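Trorel PlateCell — grip-loss fault on plate transfer, kit and notes

Product support > Trellwood range > PlateCell with CRX-5iA arm

Status: fix available. Retrofit kit in stock.
Applies to: cells running Flovo scheduler 3, with the two-finger gripper.
Does not apply to: the older bench version without an arm.

Please read before the next unattended run. Quick version for anyone in a hurry — the gripper can report "plate held" when it isn't. The arm then carries on with the transfer, and whatever is half held gets dropped or dragged. If you run the cell overnight, stop doing that until the kit is on.

What happened

Reported to us in June by the Shojaei site. Night run, plate stack moving from the nests to the instrument. One plate came out of the fingers at the top of the lift and landed across two nests. The scheduler had a good grip signal so it didnt stop. Next nine moves went ahead as normal, with the fingers closing on a plate that wasn't there and then on one that was in the wrong place. Found at 6.40 in the morning. No injuries. Samples lost, one nest bent, one finger pad torn.

We rebuilt the layout in the simulator and ran the same job. 1,043 transfers in all. The fault came up 3 times, each time on a plate picked with the fingers slightly off square.

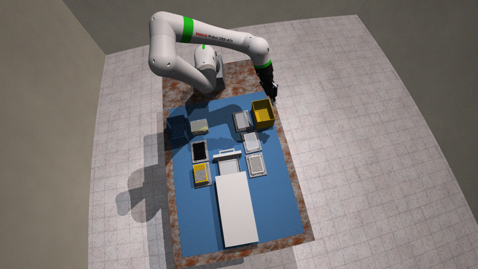
Simulated cell, CRX-5iA on its pedestal with the gripper by the yellow bin.

Cause

The grip signal comes from finger position only. Fingers stop short of fully closed, cell says "held". A plate pinched by one corner stops the fingers at nearly the same place as a plate gripped properly, and the old tolerance was wide enough to pass both. Our mistake, the tolerance was set for tip boxes and never tightened for plates.

Worse with:
— worn or greasy finger pads
— plates not pushed fully down in the nest
— nests moved without re-teaching
— lift speed turned up past the factory setting

Not caused by the arm itself. The arm's own contact stop worked in every test we did. But it is there for people, it won't notice a light plate sliding out.

How to tell if your cell has it

Look in the Flovo log for a "held" line with a width reading that jumps during the lift. On a good pick it stays flat from nest to nest. If you see a jump, even if the plate arrived, treat the cell as affected. Also check the pads for shine or a groove at one end.

Check the pick height while you are there. Bring the gripper down over the nest at slow speed, in teach mode, and compare it from the front and the side. A few people only check from the front.

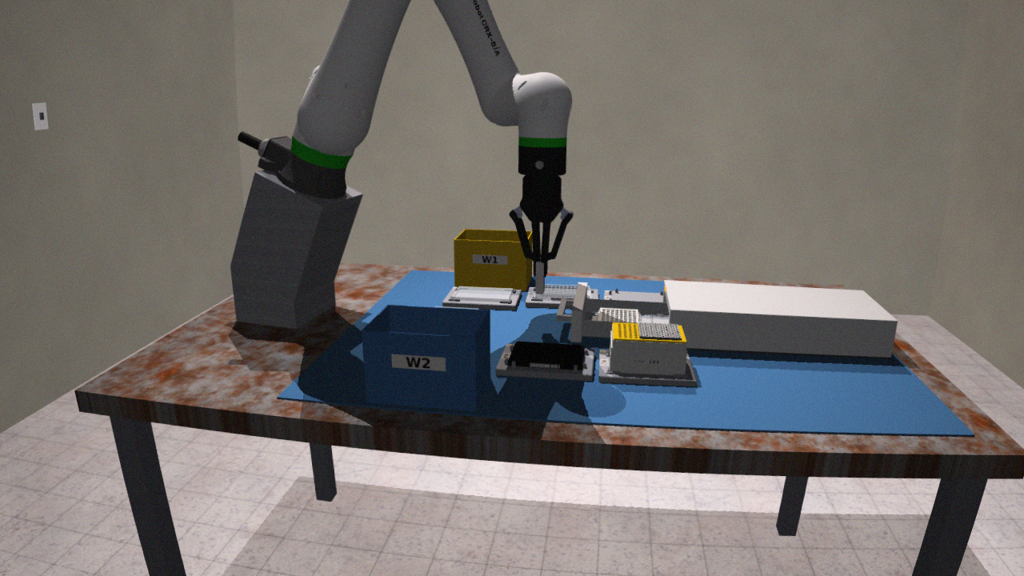

Gripper lowered at the middle nest, W1 and W2 bins to the left.

What's in the kit

Part name: Trellwood Grip Check Kit
— 1 pair finger pads, softer grade
— 1 plate presence sensor with bracket and lead
— 1 nest alignment block
— Flovo update, download link on the packing slip
— printed instructions (the first batch has pages 4 and 5 swapped, sorry)

Sensor lead length 730 mm. Enough for the standard routing down the arm. If you have rerouted your cables measure first, we can do a longer one but it's made to order.

After the update the cell needs both signals, width and presence, before it will lift, and checks again at the top. Lose either one and it holds position, shows amber and waits for someone. It won't try again by itself. Some customers have asked for an auto retry and the answer is no for now.

Until the kit is fitted

— Attended runs only
— Lift speed at factory setting or lower
— Wipe pads at the start of each shift, replace if grooved
— Press every plate down by hand before starting
— No open liquid plates with anything hazardous in them

If it drops a plate

Don't reach in while the cell is running, even though it is a collaborative arm. Same steps for every drop, small or large.

1. Press stop on the pendant and wait for the arm to come to rest. Don't use the pause button in Flovo, pause lets it finish the current move.

2. Switch to teach mode and jog the arm straight up, slow, until the finger tips are well above the plates. Up first, then sideways. Going sideways first is how the nest got bent. 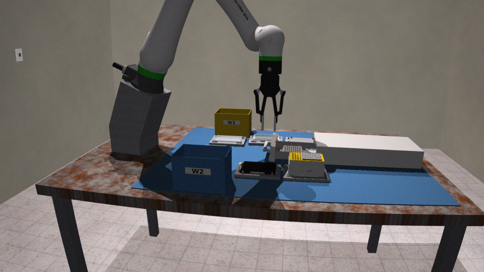
3. Clear the plate and any spill by your own site rules. Check the nests on either side too.

4. Put the alignment block in each nest you touched. If it rocks, re-teach that nest.

5. Save the log before restarting — the restart overwrites it. Send it to support with the cell serial number.

Ordering

Free for cells under warranty, use the form on the support page and put GRIP in the subject box. Out of warranty cells, ask for a quote. Fitting takes a morning, and most sites can do it themselves with the tools that came with the cell. Pads are also sold seperately in packs of 3 pairs.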